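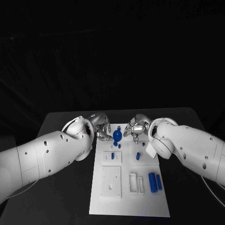 Let the Slow Teacher Teach

When I came to Lerkura two years ago, I believed the best teacher for a robot is the fastest operator. Now I believe the opposite, and I want to argue for it.

In remote control work we praise speed. A person moves the arms from a distance, the robot repeats the movement later, and the manager asks how many demonstrations we made before lunch. If the answer is 100, everybody is happy. I was happy too.

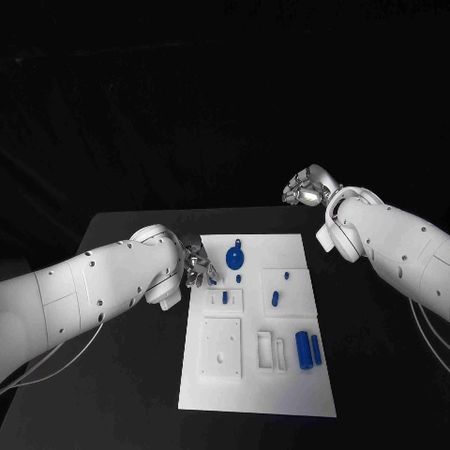 Left hand low over the board, right hand raised.

My colleague Ishbel Lennox makes 10 in the same time. She stops before each grasp. She opens the fingers again if the angle is bad, and she leaves this correction in the recording. I find her demonstrations more useful, for they show what to do when something is a little wrong.

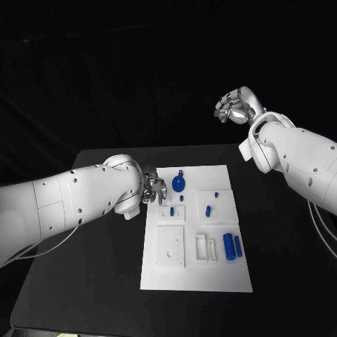
The idle hand is the part of teaching that I think we respect too little. A quick operator forgets it, and it hangs wherever the last movement left it. But a robot copies this also. When the left hand is down by the blue pulley and the right one is up in the air, half closed, the right hand is giving a lesson too. Somebody must decide if it is a good lesson. At Briltero they cut such moments out, and I think this is a mistake.

Some people answer that more data will repair everything. Maybe, for large companies. We are 7 people, and we pay for each hour of the operator - also for the bad ones. 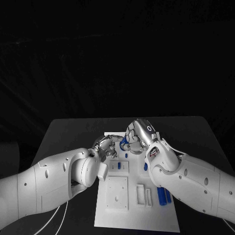 What I Would Change

I would stop counting before lunch. I would pay operators for the day and let them throw away their own work without asking permission. And I would give every new manager one afternoon at the controls, with two hands and one small blue part.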